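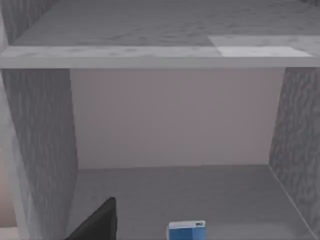
Does randomising shelf textures in sim really help a placing policy?

Obsa Birhane
I'm trying to repeat the Flikia shelf-placing result at home and I'm hooked! The policy puts a small box into a grey wood-grain compartment, all rendered. With 300 demos I get decent runs on that one shelf, then it falls apart as soon as I change the colour of the panels. The write-up used 2000 demos with a new texture each time. Is it the extra demos or the textures doing the work? My desktop needs most of Thursday to render a batch, so I'd love to know before I start.

Orsolya Vörös
Mostly the textures, in my experience, and it's a lovely thing to watch! I kept my demos at 300 and re-rendered each one with 7 different materials plus shifted lights. Placing on unseen shelves got far better. Replaying the same arm motions with new colours is cheap too, no new teleop needed. Vary the lighting as well, my first policy leaned on a bright patch on the top board and went odd when I moved the lamp. Try that first, then add demos if it still misses near the side panels.

prothero_2177
more demos always worked for me, but I only ever tested on one shelf. What seed are you using?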